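September 15, 2020
By Wubit Habte

Search this site Search Enter keywords Go

The Cloth Drawer Comes Good

I have a confession to make to the Plivaldale newsletter crowd – I have become a microfiber person. Completely! Back in July I was still tearing up old T-shirts and going through paper towels like they grew on the hedge, and then my sister-in-law Abera handed me a bundle of blue cloths over the fence at Fotetcombe and told me to quit complaining about my windows and try one.

Well, I tried one. I did the kitchen window, then the one over the stairs, then the bathroom mirror (which had a haze on it I had stopped noticing), and by then it was dark out and I was still going. The knit is what does it, all those tiny bumps that grab the dust and hang on to it. A smooth cotton rag just pushes the stuff into the corners, at least it does when I'm holding it.
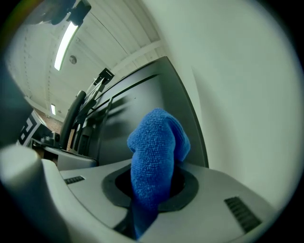
I fold mine in half and in half again, so there's always a clean side to turn to, and I use plain warm water for nearly everything. A drop of dish soap if it's the stove. For glass I wring the cloth out as hard as I can and follow up with a dry one, and I love that part, when the streaks go!

Washing them took me longer to get right. Warm water, a little detergent, and please skip the fabric softener – it coats the fibers and then they just slide around. Keep them away from towels too, or you'll be picking lint off them all evening. I hang mine over the porch rail and they're dry before supper, even in this damp weather we've been having.

A few of you asked after the Kiscombe get-together how many a household needs. I keep 3 going in the kitchen and a small stack under the bathroom sink, and that does us fine. Blue for glass and dusting, any other color for floors. My husband has been told about this more than once.

If you have a good trick for baseboards, send it in. Mine are a disgrace and I'm running out of knees.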